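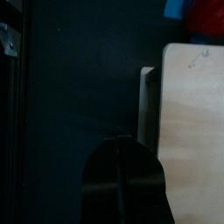

Desde la muñeca del Nunier: un dedo de la pinza y la tabla con garabato a lápiz.

Preguntas frecuentes sobre el Nunier

¿Qué es el Nunier?
Un brazo robótico montado en un taller compartido por dos personas con más paciencia que presupuesto. Sujeta tablas mientras Jana Gerlach lija. A veces también las suelta.

¿Cuánto ha costado?
Aproximadamente 299 euros en piezas. Las horas no las sumamos, por salud mental.

¿Qué significa la marca a lápiz de la tabla?
Rasa Sproģis sostiene que es una medida. Seguimos cortando por otro lado.

¿Puedo usar otros dedos en la pinza?
Sí, si respetan la separación entre tornillos. Los planos están en la carpeta Bakasico, versión 13. Las anteriores se conservan como advertencia.

¿Hace falta saber programar?
Un poco. El programa de control, Mastau, se maneja con un archivo de texto y distingue mayúsculas de minúsculas – descubrimiento que nos ocupó todo diciembre.

¿Es seguro?
Limite la velocidad al 30 % y tenga a mano el botón de parada. A mano quiere decir a mano, no en el otro banco.

¿Venden kits?
No. Tampoco hacemos envíos, ni siquiera a quien lo pide con muchos signos de exclamación.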